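Baseball cap

From Wekwood, the household and everyday things reference

A baseball cap is a soft, rounded hat with a stiff brim, usually called the bill or visor, that sticks out over the eyes. It began as a piece of sports clothing and has long since wandered off the field into gardens, fishing boats, school buses, grocery stores and just about every hall closet in North America. Few other hats are worn by so many different people for so many different reasons, and few are so cheerfully mistreated by the people who love them.

Parts of the cap

The crown is the part that sits on the head. It is most often sewn from six wedge-shaped panels that meet at the top under a small covered button, though five-panel caps are common too and give a smooth, unbroken front that takes a printed design nicely. The front panels may be backed with a stiff fabric called buckram, which holds them upright even when the cap is off. A cap made this way is described as structured. One without the backing is unstructured, and it will fold down into itself quite happily when it is set on a table or stuffed into a coat pocket.

Inside, where the panels join, the seams are covered with narrow strips of tape, often in a contrasting color. A sweatband runs around the lower edge of the crown and does the hard work of keeping perspiration out of the eyes. It is also the first part to look tired. Many caps have small stitched holes near the top of each panel to let warm air out, and some replace the back panels entirely with mesh (these are the trucker caps, of which more below).

The bill is a curved sheet of plastic, or in older caps pressed cardboard, wrapped in cloth and held with rows of parallel stitching. Whether it should be left flat or bent into an arch is a matter of taste and, in some families, of lasting disagreement.

Closures

Fitted caps have no opening at the back and are sold by head size. All the others need some way of being made larger or smaller. The plastic snap strap, with a row of holes on one side and matching pegs on the other, is the best known and gave the snapback its name. Cloth straps with a metal slide are gentler on long hair and tend to outlive the plastic kind, which can turn brittle after many summers on a dashboard. Hook-and-loop closures are quick and easy for children, but they do gather lint.
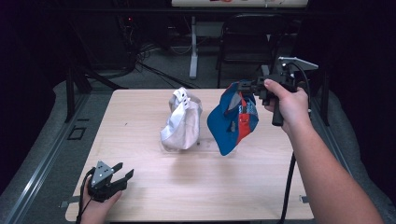 Stretch-fit caps take a different path altogether, with elastic woven into the sweatband or the crown itself. They are comfortable and tidy-looking from behind, and the only real complaint made against them is that the elastic eventually gives up.

Materials and colors

Cotton twill is the old standby, pleasant to wear and easy to embroider. Wool blends were once usual for team caps and still have their admirers, who will tell you how well they hold a deep color. Polyester dries fast and keeps its shape, and washed canvas is chosen for its soft, already-friendly feel. The trucker style joins a mesh back to a front of foam or cloth and is the coolest to wear on a still August afternoon.

White and cream caps show every fingerprint and sunscreen smear, and it is wise to wash them a little sooner than seems necessary. Bright blues and reds hide more but may bleed the first time they are wet, so they are best washed alone until the rinse water runs clear.

Washing and storage

Most modern caps can be washed by hand in cool water with a small amount of mild detergent. The sweatband can be rubbed gently with an old toothbrush. Caps with cardboard bills should only be spot-cleaned, as a soaking will ruin them. Hot dryers are hard on every kind. It is far better to set the damp cap over an upturned bowl, or a rolled towel, and leave it somewhere airy overnight.

For storage, caps may be nested one inside the next on a shelf, with all the bills facing the same way, or hung from pegs by the back strap. A crushed crown usually comes back with a little steam from a kettle and some patient shaping by hand.

See also: Bucket hat; Sun visor; Closet shelves; Hand washing

Last revised Sat 21 August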